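In praise of the bright shelf
Mariann Szekeres, 9/29/25

I want to defend yellow shelves. In my work I visit many storerooms, and most of them are gray. Gray posts, gray boards, gray bins, and on the boards lie black plastic parts which you find only with your hand. People tell me that gray is serious and that it does not show dirt. I believe these are the two worst reasons to choose a color for a place where somebody must look for things all day.

When we planned the small parts room in Jenitz, my colleague Máté Oláh wanted to order the same gray system as in the main hall. I asked for yellow, a strong one, like a raincoat. We argued for most of one October. He said it would tire the eyes. I said that the eyes get tired from searching, and a color you can see from the door saves them this work. In the end he signed the order, but I must admit he still prefers gray.

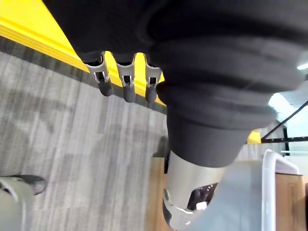
Gray carpet with a strip of bright yellow.

The floor was a separate quarrel. Carpet in a storeroom sounds like a mistake, and Irén Hajdu, who had to pay for it, said so in front of everybody. I agree that it is harder to clean than a painted floor. A cart with small wheels does not like it either. But a part that falls on carpet does not jump under the furniture, and the room is quiet enough that two people can talk without raising the voice. I would choose it again, at least for light goods.

My second opinion is less popular: a shelf should never be filled. Katalin Lengyel, who taught me this trade, used to say that a full shelf is a pile with legs. I did not understand her at first. I was proud when I could squeeze one more row on the board, and then I spent my afternoon taking off the front row to reach the back one.
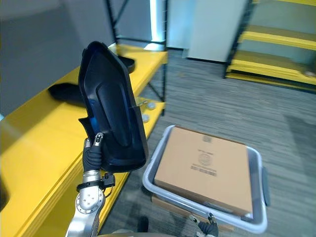
A large curved part needs to lie flat with air beside it, so that you can take it by the edge and not by its neighbor. The small metal pieces can have the end of the board for themselves. Yes, this costs space. Space is expensive, and I know the managers who calculate it by the meter. I would like them to calculate also the minutes which a person spends moving one thing to get another thing.

Then there is the tray. I have a weakness for trays with a raised rim, and I put a carton on one even when the carton could stand very well alone. The tray tells you that this box is the one in use now. A box on the floor tells you nothing, maybe it is waiting, maybe it is garbage. It is also kinder to the back if the tray is on a stand, even a simple wooden one.
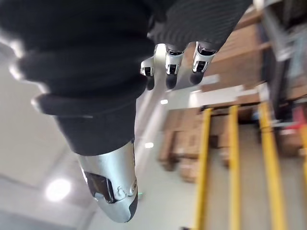

Ka-ming Yau wrote to me that I make a philosophy from furniture, and that good labels would solve everything I complain about. I like labels, I have nothing against them. But you read a label only when you are already close to it, and before this you have to walk in the right direction. Color and empty space do this first part of the job.

So my advice to a person who is ordering shelves this year is to ask for the bright ones, and to order one board more than the plan says. Leave it free as long as your boss permits. Mine has permitted it so far — I have not asked her about next year.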